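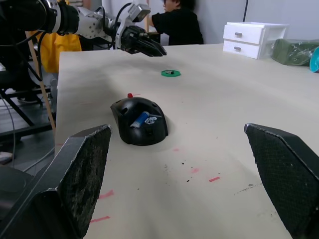 Clearing small bits off a work table

Quick one, takes me around 20 minutes.

1. Little stuff first. Clips, caps, anything that rolls. Straight into a jar.
2. Then the bigger pieces. Check hollows and holes before you lift – small parts like to sit in there and you'll fling them accross the room.
3. Flat discs go in a shallow tray, one layer, dont stack.
4. Red or pink marks on the top? Damp cloth, dish soap. Still there, try a bit of baking soda. Test a corner first.
5. Wipe up specks last. Let it dry.

Label the jar. Done.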